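Bedroom safety and condition checklist
Kastwood house, upstairs bedroom
Inspected by: Margarida Gouveia
Date: 2020-01-28
Previous inspection: November
Form 148

Ratings: OK / Fix / Watch / N/A. Put a comment next to anything that is not OK.

1. Access and floor

1.1 Door opens fully and latches. OK
1.2 Clear path from door to bed. OK. Measured 83 cm at the narrowest point.
1.3 Floor beside the bed free of loose items and cables. Fix. Assorted items and cables on the floor next to the bed. Move the cables against the wall and put the rest in the closet. Same comment was made in November.
1.4 Rug flat, no curled corners. N/A, rug taken out by Horácio.

2. Bed

2.1 Frame steady when pushed from the side. OK. Bolts at the foot tightened during this visit, 4 in all.
2.2 Slats in place, none cracked. OK
2.3 Headboard fixed tight. OK. Slight movement if you lean on it hard, not enough to rate it Watch.
2.4 Sheet in good condition, no tears. OK. Wrinkled, needs smoothing before the bed is used.
2.5 Bed free of laundry and storage. Fix. Blue garment left unfolded on the sheet, and a large cardboard box at the far end by the wall. Both have to come off before anyone sleeps here.

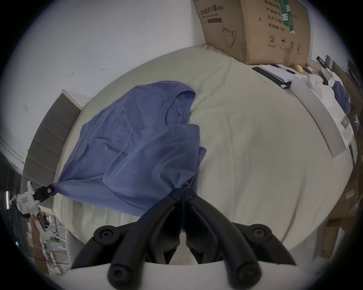

Item 2.5. Blue garment on the sheet, mask carton behind it.

Comment on 2.5: Laurinda Mota asked whether the garment could go in the top drawer as it is. Fold it first. The drawer sticks when it is overfilled (see 4.2).

3. Walls, heat and power

3.1 Wall paint sound, no damp. OK. A few tiny marks on the white wall, cosmetic only.
3.2 Wall fixtures secure. OK
3.3 Outlet by the door tested. OK
3.4 Outlet behind the nightstand tested. Watch. Plug sits a little loose. Abreu to look at it when he comes for the hall light.
3.5 Smoke alarm tested with button. OK. Battery replaced.
3.6 Window opens and locks. OK. Stiff at the bottom, put some wax on the track.

4. Furniture other than bed

4.1 Dresser (Tondevness) anchored to wall. OK
4.2 Drawers open and close. Watch. Top drawer catches on the left runner.
4.3 Ellska lamp, cord and shade. OK. Cord shows no wear.

5. Stored supplies

5.1 Boxes stored off beds and out of walkways. Fix. The carton on the bed is printed "Medical protective mask" and N95. It should go on the middle shelf in the hall closet.
5.2 Cartons kept the right way up. OK. The box is upright.
5.3 Expiration checked. Fix. The side panel gives a period of 2 years and there is a line for the production date. Work out the last use date and write it on the closet list in pen.
5.4 Supplies entered on closet list. Fix. Tyyne Seppälä has the list. Enter as line 424. 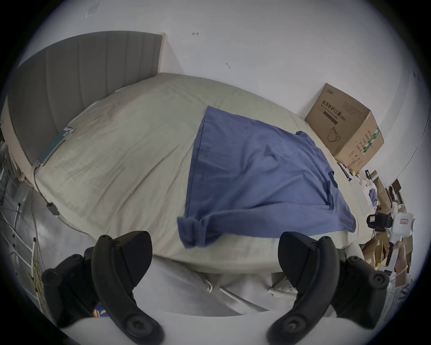 Items 2.3 and 5.1. Grey headboard, and the carton at the far corner of the bed.

Comment on 5.1: Check the shelf before lifting the box onto it. The left bracket was loose last time and I have no note that it was tightened. If the shelf is full, use the closet floor on the right side, with the printed side facing out so the label can be read.

6. Follow-up

Cables and floor items (1.3): Horácio Cunha
Fold and put away garment (2.5): Laurinda Mota
Move carton, check bracket (5.1): Horácio Cunha
Expiration date and list (5.3, 5.4): Tyyne Seppälä
Outlet (3.4): Abreu
Drawer runner (4.2): open, no one assigned yet

Room passes for use once 1.3, 2.5 and 5.1 are done. The others can wait for the next round. Initial each line on the paper copy inside the closet door and leave the copy there.

Copy to: Margarida Vilela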